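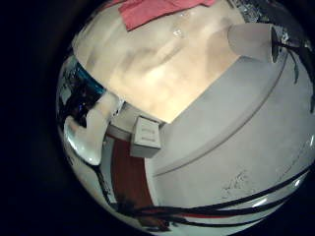
Pink cloth, pale surface.

Kitchen and dining walk-through, Helwood rental house, 2025-05-03

I do this list between guests, and again top to bottom before we open up in spring. The comments are mine, typed up at the end of the day with my feet on a chair, so forgive the rambling. If you're taking over a changeover from me, read the comments too, because that's where all the useful stuff is (the boxes only tell you whether I was happy).

OK means fine. FIX means somebody has to do something. WATCH means it passed this time but I don't fully trust it.

Sink and drains

1. Water runs clear from both taps within a minute. OK.
The hot side coughs a little when the house has been shut up. Let it run and go do something else.

2. No drips under the sink after filling and emptying the basin. WATCH.
I put a sheet of newspaper under the trap, filled the basin to the overflow, pulled the plug and looked. One small spot on the paper, size of a lentil. Could be from my own wet hands! I left a fresh sheet in there and I'll look again before the next guests.

3. Drain cover present and not cracked. OK.
It's the new one from Gevden. The old one had a sharp bit on the rim that I kept catching my thumb on, and I am very glad to see the back of it.

4. Hot water temperature at the kitchen tap. FIX.
I got 144 degrees on the thermometer, and that is way too hot for a house where families come with little kids. I've turned the dial down on the heater and taped a note over it. Somebody needs to measure again after a full day, at the tap and in the upstairs bathroom. Please write the number down this time instead of a check mark. I went back through the October sheets and all I could find were check marks, so I have no clue how long it's been running like that.

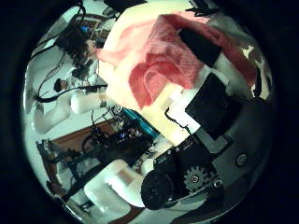
5. Cloths and sponges replaced. OK.
All the old sponges went in the trash. Cloths get washed hot and dried all the way, and I mean all the way, not "it'll finish in the drawer." A damp cloth in a closed drawer will stink up the whole kitchen by the time the next people show up.

Stove and oven

6. Burners light on the first or second click. WATCH.
Back left took five. I cleaned the little igniter with a dry toothbrush and it went down to two, so I think it was only grease. Front ones are perfect.

7. Gas shutoff reachable without moving anything heavy. FIX.
Somebody has pushed the recycling bins up against the cabinet again. I moved them back over by the door, but they'll wander. Could we put a strip of tape on the floor to show where they live?

8. Range hood filter clean, fan runs on all speeds. OK.
Soaked it in the tub with dish soap and very hot water while I did the bedrooms. High speed sounds like a small airplane, same as always.

9. Oven door closes flush, gasket in one piece. OK.
The paper test still works great, by the way. Shut the door on a strip of paper and tug. If it slides right out, the seal is tired. I tried it in a bunch of places and it held in all of them.

10. Nothing stored in the oven. FIX (fixed).
A cutting board. Plastic. It's now in the rack where it belongs and I have added a line about this to the welcome folder.

Plates, cups and glasses

11. No chips or cracks in anything people eat or drink from. FIX.
I ran a finger around every rim, which takes forever but it's the only way I find the tiny ones. Two mugs and a cereal bowl went out. We should have 33 dinner plates between the cupboard and the box in the hall closet, and that's what I counted, hooray.

12. Glasses stacked no more than two high. OK.
Stacking them three high looks so tidy and then they stick together and someone pulls and there's blood. I don't care how it looks.

13. High chair straps and tray latch. WATCH.
The latch clicks, but you have to push harder on one side than the other. I'd like a second opinion from someone with stronger hands.

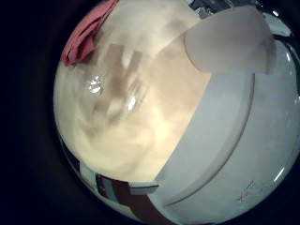
Comment from the Cheng side of the duplex: we have the same model of high chair and the latch went exactly like that before it quit. A drop of cooking oil made it worse, so don't try that. What worked for us was taking the tray off, scrubbing out the slot with hot water and an old toothbrush, and letting it dry overnight. There were crumbs packed in there like cement. Also, your recycling bins were on our steps again.

(Noted on both. I'm going to try the toothbrush first and order a new latch if it still sticks. Sorry about the bins!)

Alarms and fire stuff

14. Smoke alarm outside the kitchen sounds on test. OK.
And my ears are still ringing. Warn anyone else in the house before you press it.

15. Carbon monoxide alarm sounds on test, date on the back is still good. OK.
Check the date on the unit itself, please, and don't go by the sticker I put on the front. My sticker only says when I tested it.

16. Extinguisher on its hook, needle in the green, pin in place. WATCH.
Needle is in the green but close to the edge. I've asked Vustent for a price on having it serviced along with the one in the garage. Until then it stays on the wall, and I'm checking it every changeover.

17. Fire blanket tabs hanging down where you can grab them. FIX (fixed).
Someone had tucked the tabs up inside the pouch so they looked neater. Nooo. They have to hang out the bottom so you can yank them with both hands.

Floors, cords and odds and ends

18. Rugs lie flat and don't slide. OK.
New gripper mat under the one by the sink and it's so much better. I did a little skid test in my socks, quite a serious one.

19. No cords across the walkway. FIX.
The toaster cord was stretched over to the far outlet, nice and tight, right at kid-grabbing height. I moved the toaster. If guests keep moving it back I think we have to ask ourselves why, and maybe the bread should live on the other counter.

20. Outlets near the sink trip when you press the test button. OK.
Press test, make sure the lamp goes out, press reset. Easy. Do both outlets, since people tend to do the first one and call it a day.

21. Cleaning products up high or behind the lock. OK.
The lock on the lower cabinet is stiff but it holds. I moved the drain cleaner up to the top shelf anyway, because I sleep better.

22. Window over the sink opens and stays open by itself. WATCH.
It stays if you open it wide. Halfway, it comes down slowly, like it's thinking about it. Keep your fingers off the sill. The sash cord is on my list and it'll probably take most of an afternoon.

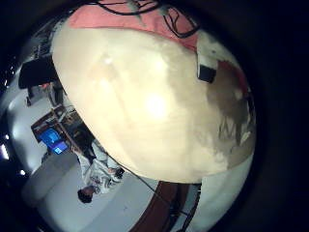 Do I have to do the whole list at every changeover?
Just the first section, the alarms, and anything marked WATCH the last time around. The full list is for opening in spring and closing in the fall, or after a long stay, when I find the house gets rearranged in all kinds of creative ways.

Still open from this visit: hot water reading at both taps, floor tape for the bins, high chair latch, extinguisher quote, sash cord, and the newspaper under the sink. Replacement mugs can wait until I'm in town. The key to the lower cabinet is back on the nail inside the pantry door, left side, behind the aprons.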